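工单 430
主题:3号台输送带异响,杯子走到一半自己倒
提交给:Clerow 设备支持
设备:Orgate 台面输送带,绿色带面,铝型材侧轨
优先级:中(提交人选了“高”,系统改成了“中”)
状态:已关闭,有保留意见

提交人描述

输送带一开就“嗒”一声,隔一会儿又“嗒”一声,很有规律,像有人在台子底下磕瓜子。响声本身可以忍,我们这层楼的空调比它难听得多。忍不了的是杯子。浅蓝色那只塑料杯,立着放上去,走到中段开始晃,晃几下,有时站住,有时就躺下了。躺下以后沿着带子往近侧滚,靠着铝轨停住,然后带子继续在它身子底下磨,磨得吱吱响。

换过速度,慢一点倒得晚一点,没有别的区别。换过杯子摆放的位置,靠远侧比靠近侧好一些。杯子倒了就捡回粉色托盘里,攒够了脾气再来一次。

已经试过的办法:关机再开。再关机再开。拔插头。对着它叹气。

希望尽快处理。带子是四月才装的,装的时候说明书上写着“免维护”,这三个字我现在每天都能看见,因为说明书就垫在台脚底下。

一线回复(自动)

感谢您联系 Clerow。请确认设备已接通电源。请确认急停按钮已松开。请确认输送带上没有异物。如果问题仍然存在,请描述问题。

提交人回复

电源接通了,不然它怎么响。急停松开了。异物问题比较微妙,杯子算不算异物取决于您的立场。问题见上文,一个字没改。

一线回复(人工)

收到,抱歉。请补充以下情况:带子停着的时候杯子立不立得住;响声和杯子晃动是不是同时发生;台面有没有调过水平;近期有没有用清洁剂擦过带面,如有,请注明品名。另外请把台上的东西先归拢一下,方便看清带子两侧。

提交人回复

一条一条来。

停着的时候立得住。不过这只杯子在哪儿都站得不算端正,我拿它在桌面上比过,杯底有一点点鼓,按一下能跷。采购的时候大概没有人把“杯底平不平”写进要求里。

响声和晃动不是每次都同时,但差不多每次晃之前都响过。我不敢说是因果,顶多算熟人。

水平没调过。见说明书垫台脚一事。

清洁剂用过,Escobar,绿瓶那种,喷上去擦一遍。瓶子背面写着“留下持久光泽”,这一点它没有骗人,带面现在亮得能照出天花板上的灯,正中间一大块白的,从我坐的地方看过去什么划痕都看不清,得歪着头。

东西归拢过了。托盘挪到了后半边台面,挨着远侧的铝轨,杯子躺在里面休息。
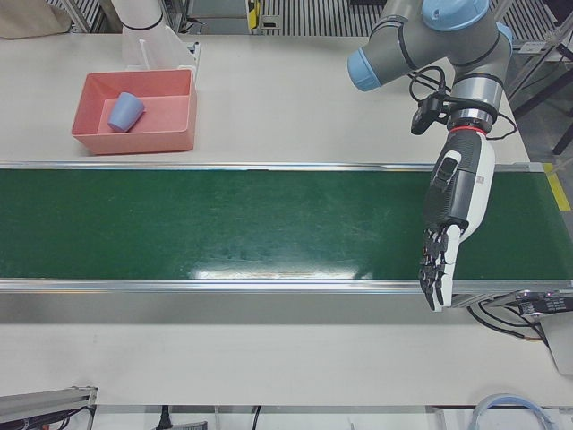 顺便说一句,“归拢”这件事在我们这里维持的时间一般以小时计。后半边台面是全屋最受欢迎的平面,谁路过手里有东西,都觉得放那儿最合适。所以如果您隔天再问我台上有什么,答案会变长。

另外想问:Orgate 的带子是不是分正反面?装的时候有过一次小规模的争论,亮面朝上的一派赢了,理由是亮的好看。如果当初装反了,请直说,我负责通知另一派。

一线回复(人工)

带子不分派别。亮面是工作面,装得没有问题。

清洁剂建议先停。Escobar 那一类产品会在带面上留一层膜,膜干了以后有的地方滑,有的地方涩,杯子底部又不平,滑的时候跟不上带子,涩的时候被带子一把拽走,头重脚轻,就倒了。请先用拧干的湿布擦两遍,不加任何东西,晾干再试。

响声另外查。请关机,断电,用手指沿近侧铝轨的内沿摸一遍,重点是轨道分段的接缝处,看有没有高低差或者毛刺。再看带边离铝轨的距离,两头各量一次。

工单转二线。

排查记录(提交人代填,二线说谁在现场谁填)

09:40 断电。这次是真的断电,插头拔下来放在能看见的地方,免得有好心人给插回去。

09:50 湿布擦第一遍。布变成了灰绿色。我本来以为带面掉色,吓了一跳,换块白的再擦,只有灰没有绿,那点绿应该是清洁剂的颜色。松了口气,同时对“持久”两个字有了新的认识。

10:05 擦第二遍。晾着。等待期间清理了指甲缝。

10:30 手摸上去果然不一样。之前是一段滑一段涩,像摸一只换毛的猫;现在整条都差不多。划痕和蹭痕都还在,擦不掉,它们属于这条带子的个人经历。浅色的那些我用指甲刮过,有的刮得掉,应该是杯子或者别的塑料件蹭上去的;刮不掉的就不刮了。

10:45 查接缝。近侧这条轨比远侧宽,表面有一道通长的槽,几段型材拼起来,段与段之间留着小小的黑缝。远侧那条窄,摸起来没什么毛病。

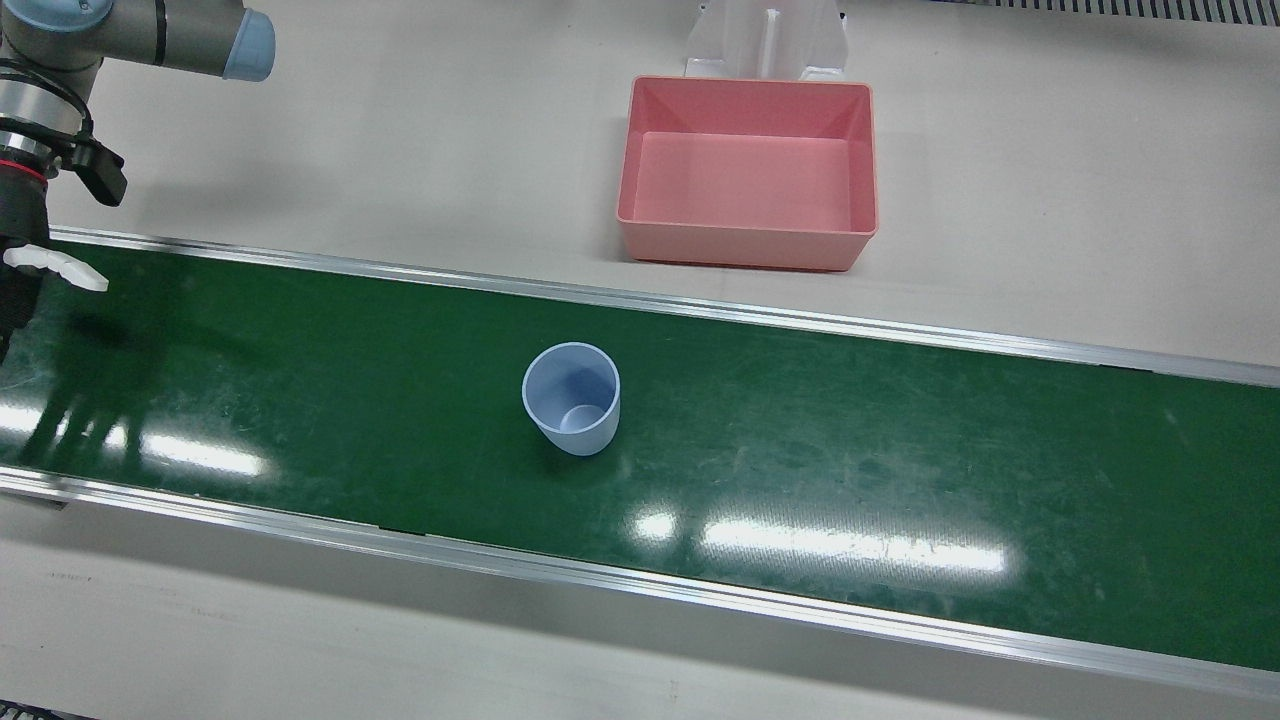

缝本身不大,指甲能感觉到,指肚感觉不到。中间偏一点的那道,内沿略微高出来,顺着带子走的方向摸没事,逆着摸会挂一下。我用一张便签纸试,从缝上拖过去,顺着拖没声音,逆着拖“嗒”。当时很激动,以为破案了,在屋里喊了一声,没有得到应有的反响。

10:55 冷静了一下。带子是顺着走的。顺着拖没声音。所以没有破案。

11:05 量带边到近侧铝轨的距离。左头量出来的数和右头量出来的数对不上,差3毫米。再量一遍,还是3毫米。换了一把尺,仍然如此。带子跑偏,往近侧偏,一头宽一头窄。这就能解释杯子倒了以后为什么总往近侧滚,我先前还以为它单纯喜欢靠着人。

11:15 跑偏归跑偏,和响声有没有关系不知道。把情况写给二线。

二线回复

跑偏和响声多半有关系。带子有一个接头,就是首尾粘在一起的地方,比别处厚一点点。跑偏以后接头的一角会蹭到轨道内沿,每转一圈蹭一次,这就是规律的“嗒”。接头经过的时候带面会轻轻跳一下,杯子如果正好站在附近,又底部不平,又赶上清洁剂的膜,就凑齐了。

请找到接头,在边上贴一小条纸胶带做记号,低速转几圈,听“嗒”的时候记号在哪里。

然后调张紧螺丝。从动端两侧各有一颗,偏向哪一侧就把哪一侧拧紧,一次四分之一圈,转几圈看一看,再拧。请不要一次拧一整圈。请千万不要一次拧一整圈。

提交人回复

我从第二遍“请”里读出了故事。

记号贴好了。插上电,速度调到16,也就是旋钮上能让我看清记号的最低一档。“嗒”的时候,记号正好在中间那道缝旁边。转了好几圈,每圈都在那里。便签纸没白拖,只是纸比带子薄,蹭不出这个声音。

现在去找螺丝。

排查记录(续)

13:20 找螺丝。近侧的那颗好找,在端头。远侧的那颗藏在后面,得把胳膊从台子后半边伸过去,而后半边又被占上了:浅青色的储物盒敞着口,一摞白纸杯横躺着,再往后还有个灰色磨砂杯。上午谁也没来过,东西却来了。

13:30 托盘先搬到前面来,放在台子靠人的这一边,腾出胳膊的位置。别的东西往旁边推,推的时候纸杯滚了一下,又滚回来,看来它们对位置有自己的看法。

13:45 近侧螺丝,四分之一圈。转几圈看。没变化。

13:55 再四分之一圈。好像动了一点,也可能是我希望它动。

14:10 又四分之一圈。这回是真的动了,两头的间隙肉眼看着接近了。“嗒”变成了“哒”,轻了很多,像磕瓜子的人突然意识到旁边有人。

14:20 发现六角扳手拧圆了一个角。不是螺丝的问题,是扳手的问题,抽屉里翻出来的,来历不明。换了一把。

14:35 最后一次,八分之一圈,手册里没有这个刻度,凭手感。声音没了。站着等了一会儿,确认不是我聋了,空调还在响。

14:50 放杯子。第一次放在正中,低速。过接头的时候抖了一下,站住了。

15:00 换回平常的速度。站住了。再来,站住了。再来,倒了。

15:01 沉默。

15:10 把倒的那次想了想,杯子是我放歪的,手还没松利索就开了带子。重新放,松手,数两秒,再开。站住了。之后连着放都没倒,我就不再放了,见好就收是本次排查学到的最有用的东西。

15:25 顺手做了一个对比:把杯子转个方向,鼓的那一点朝不同的方向放。朝前进方向时晃得明显一些,朝侧面时几乎不晃。所以剩下的那点歪,归杯子自己负责,和输送带没有关系,请不要记在 Orgate 账上。

15:40 杯子停在带子靠右的地方,口朝右上,微微歪着,影子落在绿带面上。托盘还在前面,懒得搬回去。

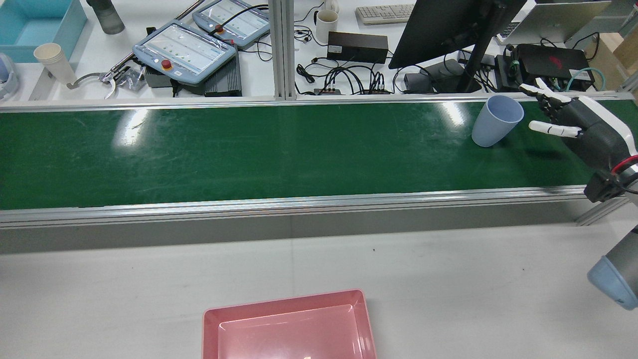 二线处理意见

原因:
一、带子向近侧跑偏,接头一角与近侧铝轨内沿在中段接缝处接触,产生周期性响声。
二、清洁剂残留造成带面摩擦不均。
三、测试用杯底部外鼓,站立不稳。此条非设备故障。

处理:
张紧螺丝已由现场调整,跑偏消除。带面已清水擦净。接缝内沿的高差建议用细锉轻轻带一下,锉的时候请在下面垫布,不要让铝屑掉进带子和托板之间,否则下一张工单就是铝屑的事了。

备件:
如果以后接头磨损,换带请订 Zotulberg 的同规格带,接头做得薄一些。价格也体现了这一点。

清洁:
清水,拧干的布。有油污时加一点点中性洗涤剂,再用清水擦掉。Escobar 请拿去擦窗户。

提交人补充

几条保留意见,不回复也行,写在这里备查。

关于“免维护”。希望下一版说明书改成“少维护”,或者把张紧螺丝那一页移到前面来,现在它在保修条款后面,一般人看到保修条款就已经合上了。我们这本是从台脚底下抽出来查的,抽的时候台子晃了一下,顺便确认了台面确实不太平,已经换成硬纸板垫上,水平尺借到以后再调。调完如果带子又跑偏,我会引用本工单。

关于反光。擦掉清洁剂以后带面还是亮,灯照下来照样有白斑,换个角度就挪个地方,甩不掉。本来想一并报上来,后来想想,带子就是亮的,灯就是白的,这两样都在正常工作。

关于接缝。锉过了,垫了布,便签纸逆着拖也不挂了。锉下来的铝屑少得可怜,用湿布一抹就没了。锉刀和那把拧圆了的扳手放回了同一个抽屉,扳手上贴了条子,写着“别用”。我估计条子会先掉。

关于杯子。有人建议换一只底平的,我同意,但在换之前它还得继续上班。目前的办法是鼓的那面朝侧边放,松手以后等两秒再开带子。已经写在台边的纸条上了,字写得很大。

关于优先级。下次我还选“高”。

一线回复(自动)

您的工单 430 已关闭。请为本次服务评分。如果问题仍然存在,请确认设备已接通电源。

提交人回复

评了。插头在插座上,刚看过。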